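PRESS RELEASE

Prenditz opens repair and refill point for office kitchens in Grengate

Companies in the town can now rent their cups, plates and cutlery by the month

Grengate, September. Prenditz, the rental service for reusable tableware, is opening its second location this month. The new point is situated in the former Jacobs bakery on the market side of Grengate, and it will serve offices, schools, clinics and small workshops in the town and in neighboring Pludley. With this step the company answers to the many requests which it received from Grengate during the last year.

The idea of Prenditz is simple. A customer orders the number of cups, plates and cutlery sets that is needed for the staff kitchen. The company delivers them clean in closed boxes, takes the used ones back on the agreed day and washes them in its own washing room. Pieces with cracks or deep scratches are taken out and replaced without extra cost. The customer pays one monthly price and does not need to own a dishwasher.

Until now all the washing was made in Pludley, where the company started its work. The Pludley washing room can clean 3,000 pieces per day, and since the spring it has reached this limit every Monday, when most offices return the boxes from the week before. The washing room in Grengate has the same capacity of 3,000 pieces per day. The two locations will share their stock, so a delay in one place can be covered from the other.

The building of the Jacobs bakery stood closed for a long time, and Prenditz has kept as much of it as was possible. The tiled floor of the baking hall was cleaned and repaired. The loading door to the yard, through which the bread was once carried out, is now used for the delivery boxes. The old shop window on the street remains, and behind it there is a small counter where private customers can borrow tableware for birthdays, weddings and garden parties. The letters of the bakery above the door will also stay, because many people in Grengate asked for this.

At the opening there are four packages to choose from. The smallest is made for teams with one shared kitchen and contains 40 cups. The larger packages include also plates, bowls and cutlery, and the largest one adds serving dishes and water jugs for meeting rooms. All packages can be changed from one month to the next. A company which grows, or which sends its people on summer holiday, can take more or less pieces without a new contract.

For the cups, customers can decide between glass, ceramic and plastic. Plastic is recommended for places where things often fall down, such as workshops, nurseries and waiting rooms. Ceramic remains the most wanted material in the offices of Pludley, but the company expects that Grengate, with its many workshops near the canal, will ask more for the light and strong types. Customers who are not sure can borrow samples of each material for one week before they decide.

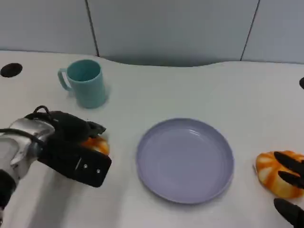

A teal plastic mug with a handle, on a white table.

Deliveries in Grengate are made in the early morning, so that the kitchens are ready before the first coffee. In the center of the town the boxes arrive by cargo bicycle. For addresses outside the center, and for the exchange of stock between Grengate and Pludley, an electric van is used. Customers can change the delivery day by telephone or in the online account until noon of the day before.

Prenditz also invites schools and associations to visit the washing room. During the visit the guests can follow the way of a used plate from the arrival to the packing, and they can ask questions to the team. The visits are free of charge, but it is necessary to register in advance at the counter.

The counter for private customers is open on working days from 9 a.m. to 5 p.m. Business customers who sign up before the end of the month will not pay for the first delivery.

About Prenditz
Prenditz rents, washes and repairs reusable tableware for companies, public institutions and private events. The company was founded in Pludley and works from two locations, in Pludley and in Grengate.

Press contact
Prenditz press office, Pludley
Further information, price lists and pictures for publication are available on request.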